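Nundham Savers and Borrowers Board
Topic: Arrangement fee on an overdraft that was never drawn
Last updated: 16 Oct 2022

Posted by V_Berge

Good morning. I should be grateful for members' views on a charge applied to my business account with Drollberg. In July I agreed an overdraft limit for my workshop. The letter stated an arrangement fee of £200, payable on renewal. I have not used the overdraft at any point. The fee was nevertheless taken on the renewal date, together with a further £62 described on the statement as "facility review".

I wrote to the branch and received a reply confirming that both charges were correct. The reply did not say which clause allowed the second. My questions are whether a review charge may be added to an arrangement fee, and whether an unused facility should attract either.

Vilgot Berge

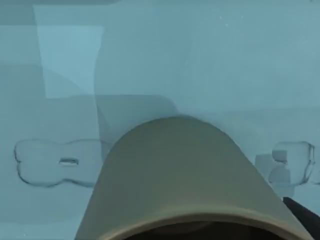
I should add that the account has been in credit throughout, and that I was not told of any review taking place. No accounts or forecasts were requested from me.

Posted by ledgerline

An arrangement fee is charged for setting up or renewing the limit. Whether the customer then draws on it makes no difference in most agreements, and I would not expect the bank to return that part. The review charge is a separate matter. Please look at the tariff that was in force on the date you signed. If the charge does not appear there or in the facility letter, the bank should be asked to show where you agreed to it.

Posted by O. Huenchumán

I must disagree in part with the previous reply. The fee is payable on renewal, and renewal normally requires the consent of the customer. Did Mr Berge sign anything on the second occasion? If the limit was simply rolled over, the arrangement fee is open to question as well. I held a similar facility with Volten and was refunded in full on this ground.

Octavio Huenchumán

Posted by ledgerline

With respect, that depends on the wording. Many facility letters provide for automatic renewal unless the customer gives notice. A refund from one lender may have been a gesture of goodwill, and it does not bind another.

Posted by O. Huenchumán

The letter I received from Volten did not use the word goodwill. It stated that the fee had been applied in error. I accept that the wording may differ at Drollberg, and I would ask Mr Berge to quote the renewal clause in full.

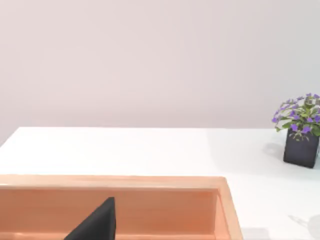
Posted by V_Berge

Thank you both. The clause reads: "The facility will be renewed each year at the bank's discretion and the arrangement fee will then fall due." There is no mention of notice from either side. I signed nothing on renewal. The tariff leaflet lists a review charge only for limits above a stated amount, and mine is well below it.

Posted by ledgerline

In that case I would make a formal complaint about the review charge, enclosing a copy of the leaflet. Set out the arrangement fee as a second and separate point, so that a refusal on one does not delay the other. Ask for a final response in writing. You should also give written notice now if you do not wish the limit to continue.

Posted by O. Huenchumán

I agree as to the notice. I remain of the view that both sums should be claimed together.

Reader comments

Viklund: The same review charge appeared on my statement. It was refunded after one letter, although I had to ask for the interest separately.

saver506: Is the position any different for a personal account?

ledgerline: Yes, the rules on personal overdrafts are different. Please open a new topic.

Contact the moderators | © Nundham Savers and Borrowers Board | Back to top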